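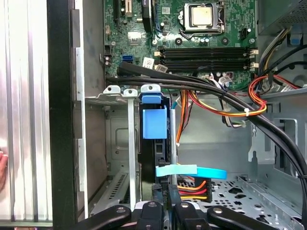

Warum lässt man alte Computer von einem Roboter auseinandernehmen?
In alten Computern stecken Teile, die man noch gebrauchen kann, und Metalle, die man wieder einschmelzen kann. Bei der Firma Jorholm kommen an einem Arbeitstag 80 Geräte an. Früher haben Menschen jedes davon von Hand zerlegt. Heute übernimmt ein Roboter einen Teil der Arbeit.

Elfriede Tiedemann arbeitet in der Werkstatt von Jorholm. Sie erinnert sich gut an die Zeit ohne Roboter. Den ganzen Tag stand sie gebückt über offenen Gehäusen und zog Stecker heraus. Abends taten ihr die Finger und der Rücken weh. Manche Blechkanten sind scharf, deshalb gehörten Pflaster zum Werkzeug.

Bei einer Festplatte kommt noch etwas dazu. Auf ihr sind Daten gespeichert, zum Beispiel Fotos oder Briefe. Sie muss aus dem Gerät heraus, bevor der Rest in den Schredder darf. Wird eine vergessen, können fremde Leute die Daten vielleicht lesen.
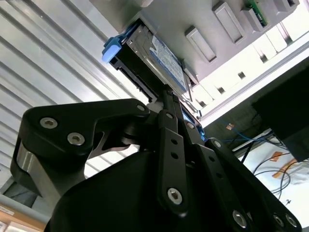 Nimmt der Roboter den Menschen die Arbeit weg?
Bei Jorholm ist die Zahl der Leute in der Werkstatt gleich geblieben, aber ihre Aufgaben sind andere geworden. In manchen anderen Betrieben fallen Stellen weg, wenn Maschinen kommen. Deshalb reden die Beschäftigten oft mit, bevor eine Maschine gekauft wird.

Frau Tiedemann prüft jetzt, welche Teile noch funktionieren. Dafür hat sie im Januar einen Kurs gemacht, der 3 Wochen dauerte. Sie musste lernen, mit einem Messgerät umzugehen und Fehler in eine Liste einzutragen. Das fand sie am Anfang schwer. Ihr fehlt auch das Plaudern am großen Tisch, denn beim Prüfen muss es ruhig sein.

Ihr Kollege Panagiotis Obradović kümmert sich um den Roboter. Er stellt ihn ein und greift ein, wenn etwas klemmt. Das passiert öfter, als man denkt. Computer sind innen nämlich sehr verschieden gebaut.

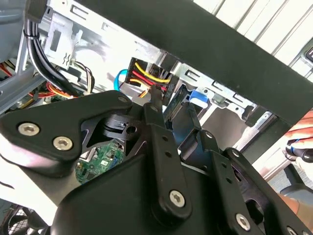 Der Greifer im offenen Computer, rechts eine Hand mit einem schwarz-blauen Werkzeuggriff.

Schwierig sind für den Roboter vor allem die Kabel. Sie sind weich und liegen in jedem Gerät anders. Ein Mensch schiebt sie einfach mit dem Finger zur Seite. Ein Roboter muss erst erkennen, wo ein Kabel aufhört und das nächste anfängt. 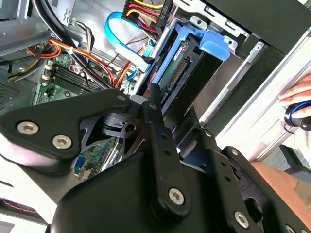

Zusammenarbeit mit einer Maschine braucht Regeln. Bei Jorholm darf sich der Arm nur langsam bewegen, solange jemand danebensteht. Wer ein Gehäuse festhält, fasst es außen am Blech an, so wie die Hand rechts an der hellen Seitenwand. Die Finger bleiben dabei ein Stück von den Greifern weg. Neben dem Arbeitsplatz gibt es einen roten Knopf, der alles sofort anhält. Neue Leute üben das Anhalten gleich am ersten Tag, und zwar 2 Mal.

Schneller als ein geübter Mensch ist der Roboter noch nicht. Von den 80 Geräten am Tag schafft er ungefähr 40. Die übrigen zerlegen die Leute in der Werkstatt weiterhin selbst, vor allem verbogene Gehäuse und Geräte mit festsitzenden Schrauben.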